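Print this page | E-mail this page

Reading time: 11 minutes

Seating memory and modules: speaker notes
Tirkia workshop talk, Bokley, October

Slot is 27 minutes including questions. Start without the introductions, they're on the door sheet.

Opening. Most of what comes back to the bench with a memory complaint has good memory in it. The stick is fine, the slot is fine, and one is not all the way into the other. The talk is about getting parts into slots and frames properly and checking that they got there. I'm leaving out which parts to buy.

Slides 2 and 3, a light grey piece with a blue module on it. Leave each one up for a few seconds before talking.

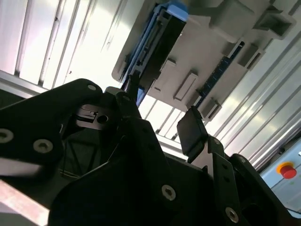
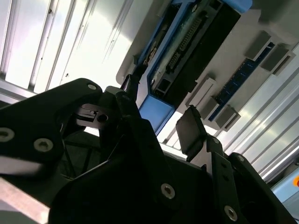
Reinaldo Bastos wrote in after the last time I gave this and said I should stop telling people to push until it clicks. In his shop they had two boards where the latch clicked at one end and the other end was still up, and the person doing the work had heard a click and moved on. He wants the rule to be that you look at both ends, every time, and the click doesn't count for anything. I have changed the notes to say that, mostly. I still think the click is useful if you are working somewhere quiet.

Numbers slide. We logged 1,196 jobs on the Inga boards over the period. In 321 of them the fix was to take a part out and put it back. Say that these are our own bench numbers and that we did not separate memory from other modules until late, so don't let anyone quote it as a memory figure. Somebody asked for the split last time and I didn't have it. I still don't.

Before you touch anything.
Power off at the wall, then hold the power button for a few seconds. On a portable, disconnect the battery too if you can get at it. Ground yourself. A wrist strap is best, and clip it to bare metal, not to a painted panel. Take the part out of its bag when you're ready to fit it. People lay out four or five sticks on the bench first and then go looking for a screwdriver.

Handling. Hold a stick by its two short ends. Fingers off the gold contacts and off the chips. If somebody has already touched the contacts, a lint-free wipe with isopropyl alcohol is enough, and let it dry. I get asked about pencil erasers every time. I don't use them. They leave crumbs, and the crumbs go in the slot.

Orientation.
Every stick has a notch and every slot has a key. The notch is off center so it only goes one way around. On some generations it's close enough to the middle that you can talk yourself into the wrong way, so hold the stick over the slot and compare before any force goes in. Pass around the two sample sticks here, the older and the newer one. (They are in the padded envelope. Get them back. I lost one at Gikadus.)

Straight-in slots. Open the latches. Some boards have a latch at one end only and the other end is fixed; start with the fixed end in its channel. Set the stick down into the slot until it stands by itself. Then push with a thumb at each end, straight down. It takes more force than beginners like. If the board is bowing, stop and support it from underneath, or check the standoffs. Don't rock the stick from end to end to walk it in.

Angled slots, the small kind in laptops. Slide the stick in at an angle until the contacts are nearly hidden, then press it flat until the side clips catch. The common mistake is pressing it flat too early. It will clip down and look right from above and be a hair short of all the way in. Look at the line of gold. It should be even, and you should see very little of it.

Modules in frames. Same idea, different order. Some sit on a connector and are held by a frame or a cover as well, and people let the frame do the work. Seat the connector first with light, even pressure over the connector itself. The frame or the screws come after that. If you tighten one corner of a frame to pull the module down, you are putting all the load on a few pins. Bent pins are the one thing in this talk you probably can't put right at the bench.

Demo here if there's a table — otherwise skip to checking. Use the scrap board. Seat one stick badly on purpose and ask the front row to say which end is up. It usually takes them a while, which makes the point better than I do.

Checking.
Look along the board from the side with a flashlight. Compare the height of the two ends. If there is more than one stick of the same type, compare them with each other. Then power up and read the total in the firmware screen before you put the cover back on. If it shows half of what you fitted, reseat before you suspect the stick. If it still shows half, swap the two sticks between slots and see whether the fault moves.

Taking parts out. Open both latches fully. The stick should lift a little. If it doesn't, something is still holding it, so look again and leave the pliers in the drawer. Straight into a bag, one per bag, with a label saying which slot it came from.

Questions I usually get:

Dust in an empty slot. Short bursts of air, can upright, before you fit anything.

Mixed sizes. Often works, check the board manual for which slots to fill first.

How many times can you reseat a part. More than you will need to on one repair, but fewer than a training board gets. We replace the sockets on ours when they start to feel loose.

If there is time left, go back to slides 2 and 3 and take questions with those up. Handouts are in the box by the projector and I need the spare cable back from the room.

Contact | Copyright Tirkia | Back to top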